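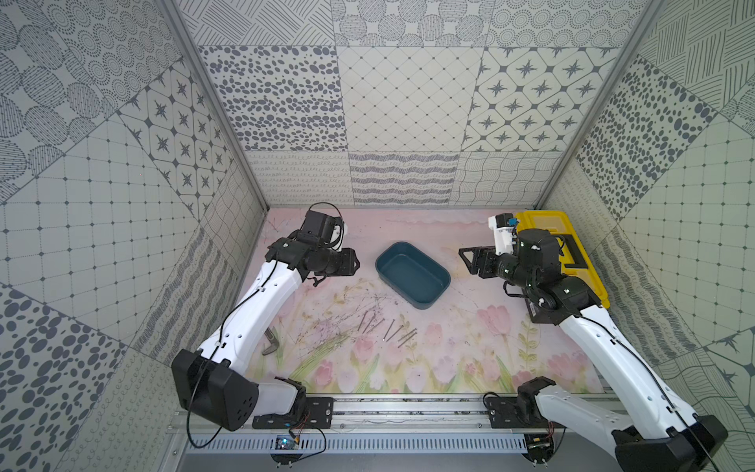

Wundo Tool Library: Call for Participants, Bench Tidying Study

Last updated: November

The Wundo Tool Library invites members of the public to take part in a study of how people sort and put away small hardware and hand tools. The study is conducted at the library's Dultorcombe branch and forms part of the Munshi Home Workshop Program. Its findings will inform the layout of the benches and storage at all branches.

Participants will attend one session. They will be asked to move nails from a tabletop into a shallow tray, to return hand tools to a place of their own choosing, and to answer a short written questionnaire about their habits at home.

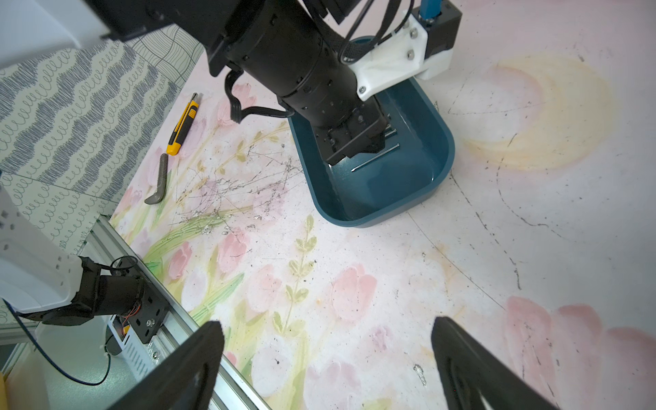

Nails in the tray, with a utility knife on the tabletop.

Eligibility

Applicants must be 18 years of age or older and able to handle small metal items comfortably. Trade experience is not required. Applications are particularly welcome from people who share a garage, shed or kitchen table with others, and from those who keep their hardware in jars, tins or drawers without labels. Current employees of Wundo or of Atitz, which supplies the program's storage trays, are not eligible.

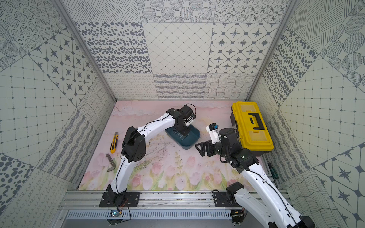 Closed shoes must be worn at all times. Participants may bring their own work gloves, provided these do not cover the fingertips. Knife blades must remain retracted throughout the session, and any nail that falls to the floor is to be left for staff to collect.

Time and payment

There are 31 places available. Sessions start at 9:30 a.m. or 1 p.m. Each participant will receive an honorarium by cheque after the session. Travel costs are not reimbursed, but parking is free of charge in the lot behind the building.

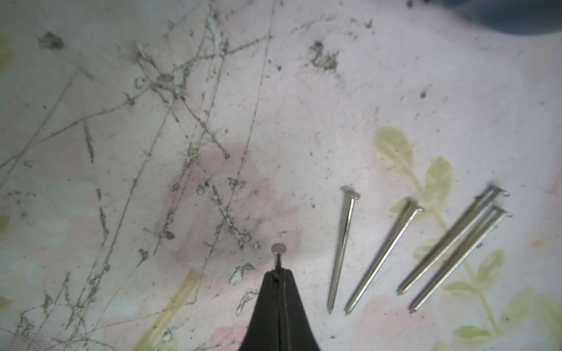

Do I need to bring my own nails or tools?
All hardware and tools are provided, and personal tools should be left at home.

How to apply

Application forms may be collected from the front counter of any branch or requested by telephone at extension 727. Please quote reference 1659 on all correspondence. Completed forms should be returned to the Dultorcombe counter before 4 p.m. on the last working day of November. Applicants will be notified in writing of the outcome.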